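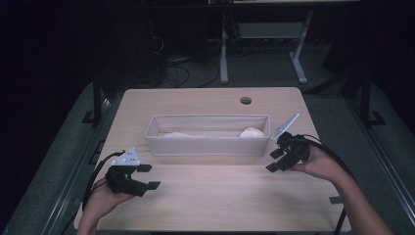

Puesto de manipulación a dos manos, con las pinzas a ambos lados de la cubeta gris.

De: Soledad Palacios
Para: lista de automatización
Asunto: Re: Visita a Burkon, dudas prácticas

Hola a todos:

Contesto a Mbali debajo de cada pregunta, por si le sirve a alguien más.

Mbali Magagula escribió:
> ¿Se pueden manejar las pinzas o solo se mira? En la visita de abril a Ormsby no nos dejaron tocar nada.

Se pueden manejar. Hay una pinza para cada mano y se trabaja de pie ante la mesa. En mi turno el ejercicio era con piezas blancas dentro de una cubeta de tela. La cubeta tiene las paredes bajas y blandas, y si se apoya el dedo de la pinza en el borde, se dobla. Conviene entrar desde arriba.

> ¿Cuánto dura cada turno?

Quince minutos por persona, más la explicación inicial. Los cables salen por detrás de las pinzas y pasan junto a las manos — al principio molestan, sobre todo al girar la muñeca. Pedid que os los coloquen antes de empezar.

> ¿Enseñan también la parte de programación?

Poco. Proyectan unas gráficas de Miltance, el programa con el que revisan los movimientos, y responden a lo que se les pregunte. Nos dijeron que llevan 3,000 repeticiones guardadas de esta tarea y que descartaron 131 en la última revisión. No explicaron con qué criterio, así que valdría la pena insistir.

> ¿Quedan plazas?

El segundo grupo es de 50 personas y la inscripción se cierra el 26 de agosto de 2018. Hay que escribir a la recepción de Burkon indicando nombre y centro. La entrada es por la sala 221, al fondo del pasillo. La sala de pruebas tiene poca luz fuera de la mesa y hay cables por el suelo — mejor calzado cerrado.

Tengo el folleto de Nundik en papel. Si alguien lo quiere, lo escaneo y lo mando a la lista.

Un saludo,
Soledad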